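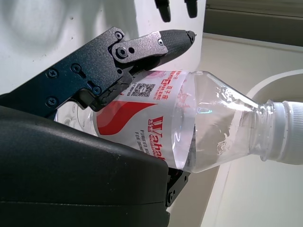 Altimis G2 Adaptive Gripper

Part no. 1337

The G2 is an electric two-finger gripper for light handling: bottles, cartons, tubs and other consumer packaging. Each finger is a jointed linkage ending in a replaceable textured rubber tip. Grip force and opening are set in software, so a thin-walled drink bottle and a rigid jar can run in the same program.

Specifications
Fingers: 2
Rated payload: 4 kg
Supply: 24 V DC
Finger finish: black
Fingertips: rubber, screw-fixed
Service interval: 3000 hours

Mounting
Supplied with a flange adaptor for the Berkadari and Pasaribu arm ranges. The wrist camera bracket is optional and ordered separately. Route the camera cable on the side away from the finger pivots and check clearance at full opening.

Notes
Filled bottles should be gripped on the label panel — the shoulder tapers and will bias the grasp. Fingertips are a wear part and are not covered by warranty. Wipe with a damp cloth; do not use solvents.

Availability
Stocked at our Gamasville warehouse. Prices exclude GST and freight. Spare fingertips are sold in pairs.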